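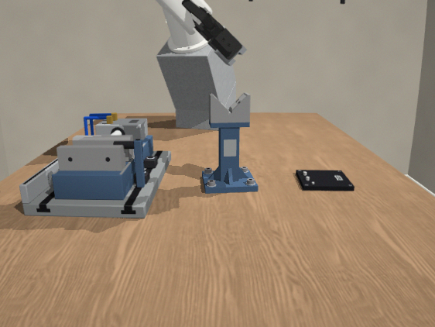

Semness Rural Maternity Interviews – README

This folder holds transcripts and topic codes from interviews with people who give or receive maternity care a long way from a hospital. The interviews were recorded in Clundstead and the villages served by the Trương clinic. The audio is not included.

What is in the folder

transcripts/ – plain text, one file per interview, UTF-8
codes.csv – one row per coded passage, 2810 rows
glossary.txt – local and clinical terms, with spellings as agreed by the transcribers
consent_form.txt – the wording read out before each recording

Columns in codes.csv

interview_id – matches the transcript file name
speaker_role – midwife, nurse, parent or relative
start_line, end_line – position in the transcript
topic – one of 4 values: travel, staffing, birth_at_home, aftercare
coder – 1 or 2

Both coders read every transcript. Where they disagreed, both rows are kept. If you need one code per passage, decide how to settle the disagreements and say so in your write-up.

Names of people, farms and small settlements have been replaced with bracketed tags such as [village]. Clundstead is left in, as it is large enough not to identify anyone. Please do not try to work out who the speakers are.

Known problems

Two transcripts have long gaps marked [unclear], caused by wind on the recorder. Line numbers count blank lines, so do not strip them before matching against codes.csv. A few parents switch language part way through; those passages are given in English translation only, marked [tr].

Use

Free for teaching and non-commercial research. Cite as "Semness Rural Maternity Interviews" with the version number from VERSION.txt. Corrections to the glossary are taken in each October.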